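4.2 Journée portes ouvertes : déroulement et premières observations

La journée portes ouvertes du dimanche a servi de second terrain, après les sessions internes décrites en 4.1. Conditions moins contrôlées, évidemment. Public mélangé : familles, étudiants de première année, quelques ingénieurs venus de chez Losier. Entrée libre, passage par groupes, onze minutes par groupe dans le meilleur des cas, souvent moins. Compteur à l'entrée du bâtiment : 959 passages sur la journée. Au poste de manipulation lui-même, 304 visiteurs ont regardé au moins une séquence complète et 44 ont accepté de remplir le questionnaire. Taux de réponse faible, on y revient en 4.4.

Le poste reprend la configuration Prakholm sans modification : une table, un plateau blanc posé dessus, deux pinces tenues à la main, l'opérateur debout. La tâche retenue pour le public est le travail autour d'un casier en bois à compartiments. Choix discuté longtemps. Le pliage de tissu (protocole Fornley) plaisait davantage lors des essais mais chaque reprise demandait trop de temps entre deux groupes. Le casier se remet en position vite, et ses cloisons minces obligent à ralentir à l'approche, ce que les visiteurs remarquent d'eux-mêmes.

Deux points de vue sont considérés, celui de la pince et celui de la tête (figure 3). Le premier ne montre que le voisinage immédiat des doigts ; le second donne la posture des deux mains et la place du casier sur le plateau.

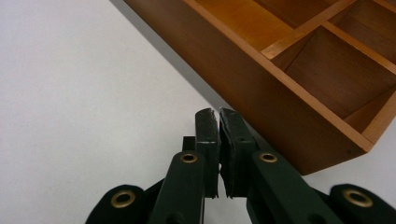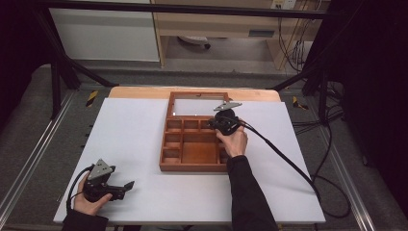
Figure 3. Manipulation autour du casier à compartiments. Première vue : depuis la pince, doigts presque joints, sans objet, près de la paroi extérieure. Seconde vue : depuis la tête, une pince dans chaque main.

Les démonstrations ont été assurées par Thắng Huỳnh le matin, puis en alternance avec deux doctorants de l'équipe Cù. Consigne donnée aux opérateurs : ne pas parler pendant le geste, commenter seulement entre deux séquences. Mal respectée. Dès la deuxième heure les questions arrivaient en plein mouvement et il était impoli de ne pas répondre. Les séquences concernées sont marquées « interrompues » dans le journal et exclues des durées moyennes, mais pas de l'analyse des trajectoires.

Total enregistré : 1453 séquences courtes, toutes tâches confondues. Le découpage a été fait à la main, par une seule personne, donc pas d'accord inter-annotateurs à rapporter ici. A refaire.

Ce que demandent les visiteurs, par ordre de fréquence approximatif. D'abord, pourquoi un humain tient les pinces et où est le robot. Ensuite, combien de temps il faut répéter. Enfin, chez les enfants surtout, s'ils peuvent essayer. Sur ce dernier point la réponse était non jusqu'à midi, puis oui sous surveillance, hors enregistrement. Plusieurs adultes ont essayé aussi. Remarque récurrente : on perd la sensation du bout des doigts, on regarde beaucoup plus qu'on ne croit. Cette remarque rejoint les commentaires recueillis en interne sur l'approche des parois, où les opérateurs disent se guider à l'oeil bien avant le contact.

Côté opérateurs, fatigue de l'avant-bras signalée par les trois, plus tôt dans la journée que lors des sessions en laboratoire. Hypothèse : pauses trop courtes, et tendance à garder les pinces en l'air pendant qu'on discute avec le public. Un support de repos à hauteur de table avait été prévu, il est resté dans le carton. Pour la prochaine édition, l'installer avant l'ouverture et allonger le créneau par groupe.

Les durées par séquence et les reprises sont détaillées en 4.3 ; les séquences interrompues y sont traitée à part.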